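Chapter 6
Clearing and Sorting Household Packaging

Mixed packaging on a kitchen table is sorted by form before it is sorted by material. Rigid containers hold their shape when empty; squeeze tubes and film bags do not. A clear bottle is the simplest case — its contents, or lack of them, can be checked through the wall. 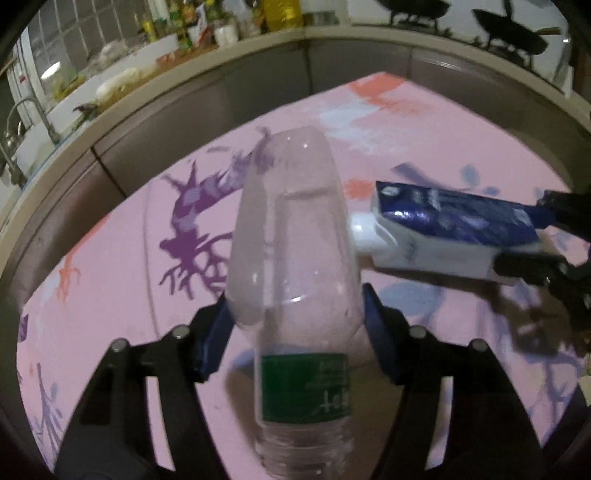 Tubes are harder to assess. Residue collects at the shoulder and behind the cap, and a tube that feels flat may still hold product. The procedure in Section 6.2 treats every tube as partly full until it has been opened.

Snack bags with a foil-colored inner face are set apart from paper and clear film. They are handled last, after bottles, tubes and cylindrical containers have left the cloth.
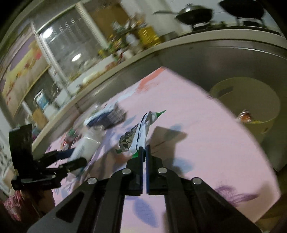 Halfdan Lauritsen would reverse that order, arguing that crumpled bags hide smaller items and should go first. His objection is taken up in Section 6.4, along with the Solter method for tables holding more than 30 items.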